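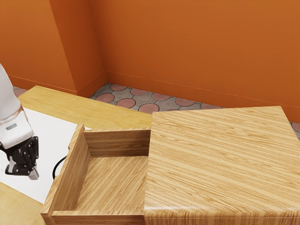 Transferring a mural design to a garden wall

This method uses a plain grid. It needs no projector, so you can work in daylight and stop when you like. The wall should be clean, sound and already primed with masonry paint.

What you need

A scale drawing of the design
A chalk line and a long spirit level
Chalk in two colours
A tape measure
Masking tape

Step 1. Draw the grid on paper

Rule squares over the drawing. Number the columns along the top and letter the rows down the side. Our Doucette Lane wall was divided into 9 columns and 7 rows, with each square coming out at 200 mm on the wall.

Step 2. Snap the grid on the wall

Find a true horizontal with the level and work from that. Don't trust the brick courses or the coping. Snap the verticals next, and check the diagonals of the whole rectangle before going further. Put the numbers and letters on masking tape outside the painted area.

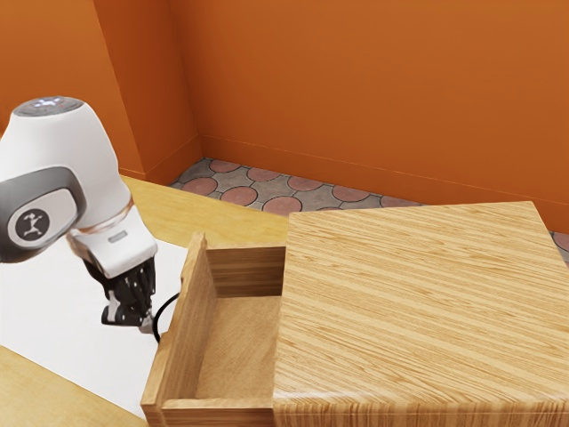

Step 3. Copy the outlines. Start with the largest shapes and mark where each one crosses a grid line, then join the marks. Leave faces and lettering until last. Simple, high-contrast shapes can be copied on a coarse grid: the little white figure with its arms out, on its dark round emblem, would take very few marks. For anything more detailed, split the squares in four.

Step 4. Check from a distance

Walk back as far as people will normally stand. Correct anything that looks too narrow or leans, using the second colour of chalk so you can tell old lines from new.
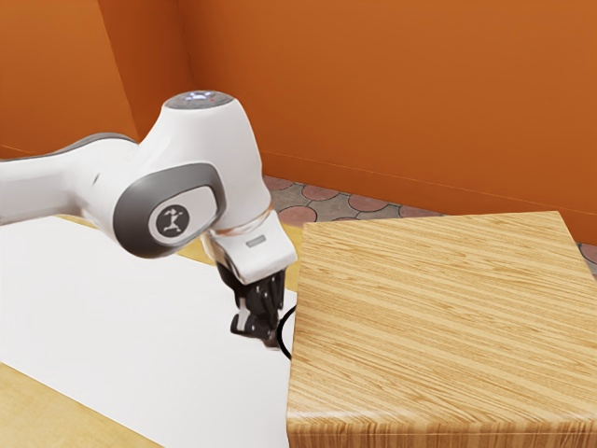

Audrey-Anne McIntyre wrote to ask whether the chalk has to come off before painting. Brush away the heavy lines with a dry, soft brush and leave a faint trace to follow. Thick chalk will muddy pale colours.

Step 5. Block in the colour

Paint the background first, top to bottom, then the big shapes. Let each coat dry for the time given on the tin. 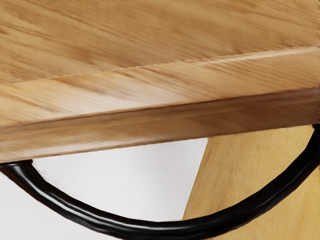
Light wood with the grain running lengthwise.

If rain is due, go over the main outlines in thinned paint before you pack up. Chalk won't last the night.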